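Aniela Kaczorowski

July 17, 2021

Went to the open day at Flendalitz. They fit out small robot cells for labs and workshops, and once a year they open the building. Posting notes as I go through them. There are a lot, so mute me if you need to.

Parking was at the Pallmont end of the lot, then a walk around the back. Sign-in sheet, safety glasses, a badge on a string. I was in the second group of the morning with a guide named Dede Quartey, who works on the arm side and answered most of what we asked.

First stop was the machine shop. Two mills, a lathe, and a row of printers making finger blanks. Dede passed a few around. They print the fingers in-house so they can change a shape in the morning and try it in the afternoon.

A printed finger costs them very little. The molded ones they used to buy came in a minimum order of 500, and they still have boxes of the old shape on a shelf by the door. He offered us some. I took one.

Second stop was cabling. Yulan Shao runs that bench. Her point was that most of the service calls they get are for cables and connectors. Motors come a long way behind. She leaves extra length at every joint and checks it with the arm at full stretch before anything gets tied down.

Someone in our group asked why they don't run the cables inside the arm. She said they tried it on one model, and swapping a single cable took most of a day. Outside is uglier and takes her ten minutes.

Then the part I came for, the two-arm cell they call Gorura. It's a bench setup with pale walls on the sides and overhead. The arms are small servo arms, the kind a school could afford.

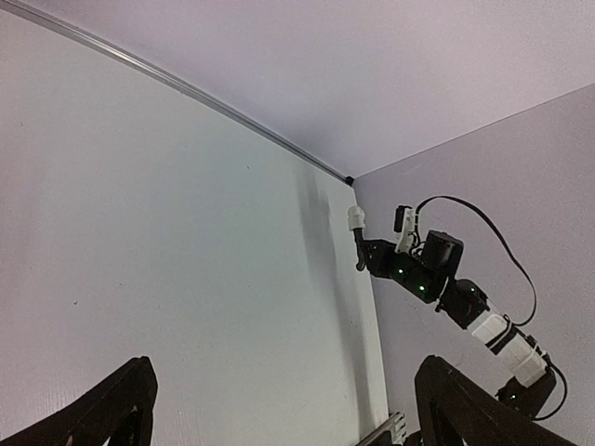
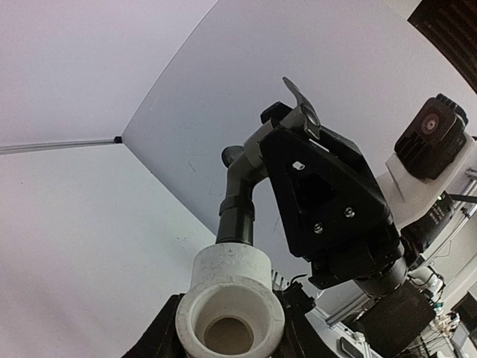
Green lights on the black electronics in both of these. The white pipe fitting is in the second.

Do you have to know how to program to run a cell like this? For everyday work you don't. An operator starts a saved job from a menu and stops it with a button, and the people who write the jobs do need to code. Flendalitz runs a 4-day course for operators and a longer one for the programmers.

Back to the tour. Zdzisław Mazurek did the talk at the cell. He spent most of it on setup: how the arms get zeroed, how the cameras get checked, what happens if one of them is bumped. After a bump they redo the check from the start. He doesn't let anyone skip it for a small one.

He also went over speed. The arms can move quite a bit faster than they run them. With two arms sharing a space this tight, he keeps it slow until a job has gone through 165 clean cycles in a row. Then it gets raised in steps. One bad cycle and the count goes back to zero.

I asked about wear. They replace the small servos at 3000 hours whether or not they've shown a problem. The old ones get tested, and the good ones go into training arms for the course.

Question from a man behind me: what does it do when it can't find the part? It stops and waits. Zdzisław said an early version would keep looking, and it once looked for an entire lunch break.

Coffee was in the front room. Nikola Kaczmarczyk from the Pettigrew shop was there, and we compared notes. She's looking at one cell for sorting fittings and wanted to know about floor space. They told her a sturdy bench and a normal outlet would cover it, plus room for a person to stand on the open side.

My own take. I went in thinking about buying and came out thinking about the course first. Our parts vary more than the ones in their demos, and I'd want one of our people to know the system before we spend money on it.

Things I forgot to ask: how loud it is over a full shift, what the warranty says about fingers you print yourself, and whether the software license is per cell or per arm. I've emailed Dede. Will add his answers to this thread when I get them.

A couple of people have messaged about next time. They said the next one is a shorter evening visit in October, sign-up through the front office. Groups are small. Wear closed shoes, they did turn one person back at the shop door over sandals.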